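How I Get Musty Smell Out of Towels (Without Buying New Ones)

I put up with sour towels for most of a year before I got serious about it. They'd come out of the wash smelling fine, and then I'd step out of the shower, dry my face, and there it was again - wet dog! Here's the routine I landed on last November and still use.

What you need

White vinegar, the cheap kind (mine is a big jug of Wumitz from the discount store)
Baking soda
Your normal detergent, and less of it than you think
A free afternoon

Step 1: Strip the towels

Wash the towels on hot with 200 ml of vinegar and no detergent at all. Then run them again, still hot, with half a cup of baking soda. Please don't put both in together, they just cancel each other out and you get a bit of fizz for your trouble. Check the care tag before you go hot on anything dark. I have a navy Lotine bath sheet that is now more of a cloudy gray, and I only have myself to blame.

Don't stuff the drum either. I used to cram in every towel in the house, and the ones in the middle barely got rinsed. Now I do two smaller loads and put up with the extra time.

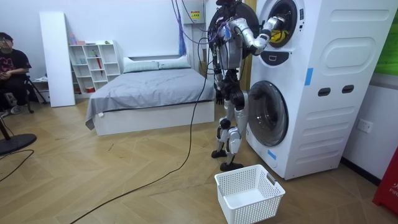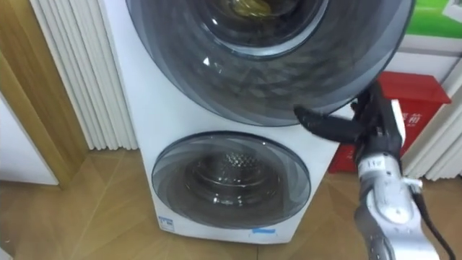
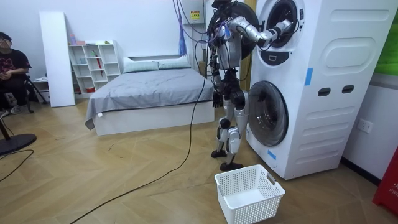
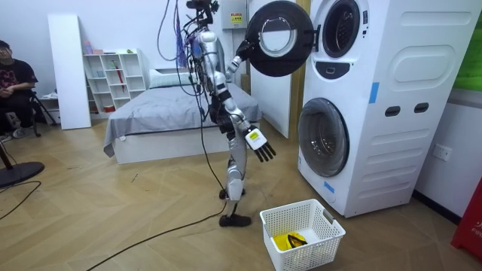

Step 2: Clean the machine

Half the smell in my towels was coming from the washer. Detergent gunk builds up in the rubber seal, and if yours is a front loader it's worth peeling the folds back and wiping them out with a rag and a little vinegar (mine was disgusting, bring a second rag). Pull the soap drawer out and scrub that too. On a stacked pair like the white one in the photos, with a round door up top and another below, work out which drum does the washing and start there. Then run the hottest cycle you've got with nothing in it, and leave the door open afterward so it can air out.

Step 3: Dry them right away

Set a timer on your phone. I mean it! I once forgot a load at 9 at night, found it the next morning, and had to start the whole thing over. Shake each towel out hard before it goes in the dryer, and skip the fabric softener, which coats the loops and makes them hold on to smells. I switched to Figueiredo wool dryer balls and the towels come out fluffy enough for me.

Keeping it that way

I repeat the vinegar wash every couple of months, or sooner in sticky weather. Between showers the towels go on a bar, spread flat - hooks bunch them up and the folds stay damp forever. And if one old towel still stinks after all this, run it through Step 1 again before you give up on it. My beach towel needed three rounds, and it's hanging in the bathroom right now.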